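Radio Operations, Handout 3: Running an On-Air Contest
Reading time: 3 min

A contest is the easiest promotion a small station can run, and the one most likely to bring in complaints. These notes cover the parts that come up on the practical. They go with the chapter on listener phone lines, so read that first if you missed it.
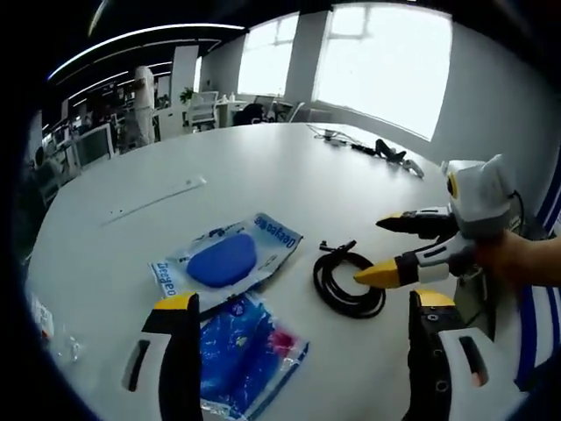
M. Górecki
Instructor, Radio Operations, Flomimbridge

Written rules. Every contest has written rules before the first promo airs. The rules say who can enter, how to enter, when entries open and close, how the winner is picked, what the prize is, and what the prize is worth. If the prize is a pair of tickets, say which show and whether parking is included. Listeners will ask.

Put the full rules on the station website and keep a paper copy at the front desk. The on-air version can be short, but it has to agree with the long version. Most trouble starts with a host who improvises. "Call any time this afternoon" is a problem if the rules say the lines close at four.

Changing the rules. Don't, once entries are open. If the prize falls through, replace it with one worth the same or more, and say so on the air as often as you aired the original promo.

Caller-number contests. The usual form is "caller number 30 wins." Somebody has to answer every one of those calls and keep the tally on the call sheet. Hang-ups count if the line was picked up. Decide this in advance and write it down. Two lines ringing at once are taken in line order, lowest first.

Before you put a winner on the air or record the call, tell them you are going to and wait for a yes. Do this off the air. 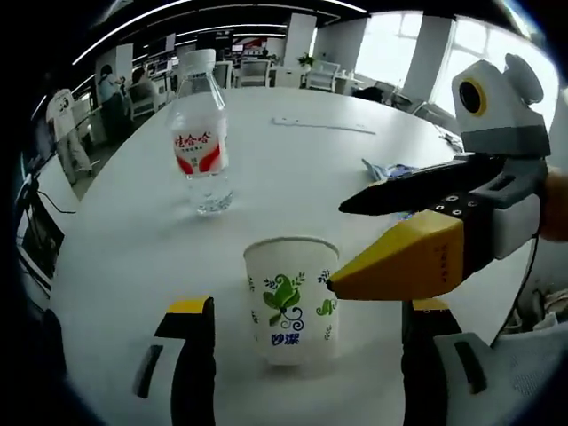 Course Notes, Vol. 3, p. 48

Repeat winners. Many stations limit a household to one prize every 30 days. Check the winner sheet before you confirm, while the caller is on hold. If the person is not eligible, thank them and go to the next caller. Do not argue about it on the air.

Staff and family. Employees, the people they live with, and employees of the sponsor are normally left out. Interns count as staff for this purpose.

Winner sheet. Take down full name, mailing address, phone number, date and time of the call, prize, and the name of the person who took the call. Spell the name back. The prize must be picked up or mailed by the date in the rules.

Practice case. Roltau Tire gives the station a set of four tires. The host promotes it all through November as "free tires, installed." The sponsor's letter says tires only. The winner arrives at the shop and is asked to pay for mounting. Write one paragraph on what the station owes the winner and one on what should have happened before the first promo. Post both to Kokirier under Assignment 111.

Next handout: remote broadcasts and the equipment checklist.

Comments

nightshift_board: Does the 30 day limit start from the day they win or the day they pick the prize up? Ours never said and we had a fight over it.

M. Górecki: The day they win, unless your rules say something else. Put it in the rules.

kb_student: The link to the blank winner sheet isn't working for me.

fm_retired: We gave away a ham every year and never had written rules. One year two people both swore they were the right caller. We bought a second ham.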